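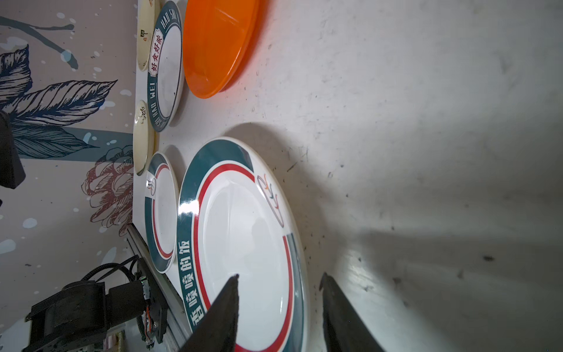

August 20, 2023 - shelf and tableware notes

Plates day! I finally got to the restaurant ware Lorena Bravo has been promising, and I'm so pleased with it. The big white one with the dark teal band is my favorite by a mile. The band is broken up by stretches of white, there's a thin red ring just inside it, and the characters 香喷喷的饭 run along the teal. Renato reads it as "nice-smelling rice," more or less, and now I want lunch.

It has a smaller cousin, teal rim and red ring again, with a little red and teal emblem. Then there's the one that says HAO SHI HAO WEI in Latin letters, with 好食好味 in red on a white label. Telma wants to know if these all came out of one pattern book. I'd love to find out - she's going to ask at Durán, where they keep old supplier catalogs going back forever.

The orange plastic plate is the odd one in the group and I'm keeping it in anyway. It makes the teal look twice as good (Noreen disagrees, loudly). The two cream ones are up against the wall, half standing, and I still need a proper close look at their markings before I write anything down about them.

Glare: the big plate throws a hard bright spot near the rim when the light catches it. Try the lamp lower next time, or bounce it off card. The speckled gray tabletop is great though, pale enough that the white rims sit quietly on it. And the mural! Those huge navy leaves with the white veins could have been painted to go with this set. Wenceslao likes the reddish-brown flower best and says peony. Fine by me.

To do:
Box 40 is free, line it with felt before the teal ones go in.
Catalog entries start at 421. Copy the characters in full, no shortcuts.
Ask Lorena if there are bowls to match. Please let there be bowls.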